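Search this archive
Search
Print this page | E-mail to a friend
Shares 2 | Comments 0

# The Lernell Kitchen Word List

Hello, and welcome. If you've wandered in from the main archive looking for parish maps, you want the folder next door, but do stay for a bit if you like old recipes. I'm Ritu Dhillon and I look after this little dataset, which started life as a shoebox of index cards and has slowly grown into something I'm rather proud of.

## What's in it

The list holds 1093 words and phrases that people in and near Lernell have used for cooking, eating, baking, preserving and washing up. Some are proper dialect words you won't find in a modern dictionary. Others are ordinary words with a local twist, so "to rest" a pudding in Lernell means to hide it from the children until Sunday dinner, and "a thin table" is one laid for guests you weren't expecting (and weren't especially pleased to see).

Of these, 540 came from handwritten recipe books lent to me by families, and the rest came out of long conversations, letters and a great many cups of tea. I've kept the spelling people gave me wherever they wrote the word down themselves. Where I only heard it, I did my best, and you're welcome to quarrel with me over it. Several people already have, particularly about whether "skellop" has one l or two in the middle.

## How it's laid out

Everything is in one plain file, `words.csv`, with one entry on each line. The columns are:

- `word`: the word or phrase itself, in lower case unless it's a name
- `meaning`: a short explanation in everyday English
- `example`: a sentence using it, as close as I could get to how it was said
- `source`: either `book` or `talk`
- `village`: Lernell, Kornutel or `unsure`
- `notes`: anything else, including arguments

The file is saved as UTF-8. If the pound signs come out looking peculiar in your spreadsheet, choose UTF-8 when you open it and they should behave. Empty cells mean I don't know, and I'd much sooner leave a gap than put in a guess that somebody later takes as gospel.

There's also `sounds.txt`, with rough guides to saying the trickier words out loud. I'm no linguist, so these are of the "rhymes with bucket" sort. A kind reader has offered to turn them into proper phonetic spelling and I've said yes please, whenever she has the time.

## How the words were gathered

I began with my own neighbours, then with their mothers, and it went on from there. People were asked to talk me through a meal they used to help with as a child, and I wrote down anything I didn't recognise. Asking for "old words" outright is hopeless, by the way. Everyone goes blank and offers you "larder". Ask how their gran made dumplings and you'll be there until it gets dark, with three pages of notes and a slice of something to take home.

The Kornutel words mostly arrived later, in July, when the McGrath family let me borrow four recipe books going back through their mother's side. One has a whole page on mending a collapsed sponge, which gave me "slumped", "sadded" and the lovely "gone to church", meaning sunk in the middle like a kneeling congregation. I'd have been happy with that page alone.

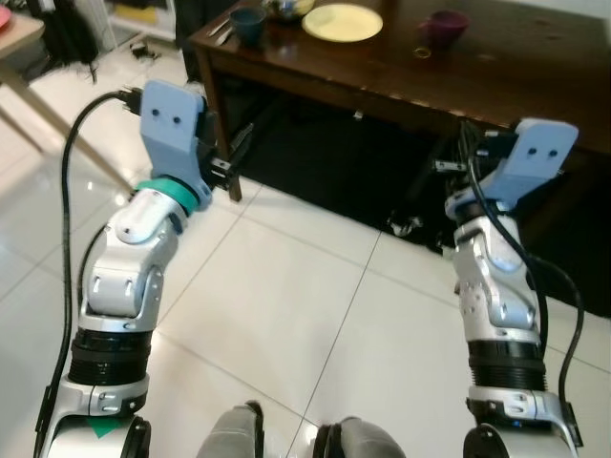 Not everything fitted neatly. Some words were plainly one family's private joke, and I went back and forth over whether they belonged. In the end I kept any word used by people in at least 2 households, and moved the others to a separate file called `family.csv`. It's a smaller file and a much sillier one. Please don't treat it as dialect, but do read it.

## Things to be careful of

Most of the people I spoke to were over sixty, so the list leans heavily towards their childhoods. It has plenty on suet and next to nothing on pasta. Lernell is far better covered than Kornutel, and a word marked for one village may well be used in the other. Please don't draw a map from it!

The meanings are mine, and I've tidied the examples a little where a sentence wandered off. I've left out surnames, except where a family asked to be thanked.

## Using it

You may copy, print and share the list for anything you like, so long as you say where it came from. The version called Kimedier is the current one. The older version had only 900 entries and a column of page numbers that no longer match anything, so do throw it away if you have it.

Corrections are very welcome, and so are new words. Put the word, what it means and who used to say it in a note through the archive's contact page. I answer everything, though I'm slow during jam season.

Print this page | E-mail to a friend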